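3. What We Bought, and What We Should Have Budgeted For

I'll be upfront that this section is mostly about money. When we planned the Clelivitz tabletop project I spent weeks on the arms and maybe an afternoon on everything else, and the spending went the other way around from what I expected. If you're putting together a plan for a two-arm setup of your own, I hope the numbers and the grumbling are both useful.

3.1 The arms

We asked for quotes from two suppliers, Diler and Wokstead. Diler came in cheaper per arm, but the quote left out the grippers, the mounting plates and the second controller, and once I added those back in the gap pretty much closed. Wokstead quoted the pair as a set, with parallel grippers included, and that made the paperwork a lot easier (our purchasing office likes one line much better than six). We went with the set. I still think it was the right call for a lab our size, though a group that already owns grippers would probably do the math differently.

Delivery took 11 weeks from the signed order. I had planned for six. We had already moved people's schedules around to match, so that delay cost us more than any single part did, and I never put it in the budget as a cost at all. Next time it goes in.

3.2 The parts that wear out

Fingers were my biggest miss. I ordered one spare pair per arm and figured that would last until the follow-up grant. We ended up replacing 5 pairs over the data collection period, nearly all from people driving the fingertips into the table while they were learning to teleoperate. After the first month the breakages slowed way down, so I'd now put most of the spares money up front and much less later on. Cables were the other one. Barbosa, the local shop that does our repairs, charges a flat fee per visit however small the job is, so we got into the habit of saving up problems until there were a few of them. That's fine for a loose cover and a terrible idea for a worn cable.

3.3 Hours on the machine

We logged 378 hours of arm time in total. Only 193 of those went into episodes we kept. The rest was setup, calibration, practice, and runs we threw out. I had budgeted operator pay as if nearly every hour would give us usable data, and I suspect plenty of first proposals do the same. If I could change one line in our original plan, it would be this one: pay for about twice the hours you think you need - and write it down as operator time, so it can't quietly be moved over to hardware when prices go up in October.

3.4 Props and the table

The objects were the cheapest line in the whole budget, and the one we argued over the most. I wanted a proper standard object set, shipped in a case, with known weights and sizes. My coauthors wanted household stuff. We priced both and the household version won easily, so that's what we used, and the savings went to fingers. Figure 1 gives a fair idea of what the money bought: an air-conditioner remote sharing a shallow pink basin with a bright green block, and a small screwdriver lying out on the wood by itself. None of it is hard to replace, and that matters when you're planning for breakage. The one thing I'd spend more on is duplicates. A thin plastic cup like the pink one next to the gripper finger is easy to find this year and may be gone from the shelf the next, and matching a discontinued color halfway through a study eats up a surprising amount of somebody's paid time. We now buy every prop in threes and charge the extras to the same line as the originals, which keeps our reports simple.

Figure 1. Tabletop with both arms and some of the household props.
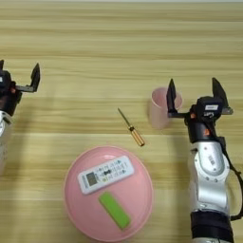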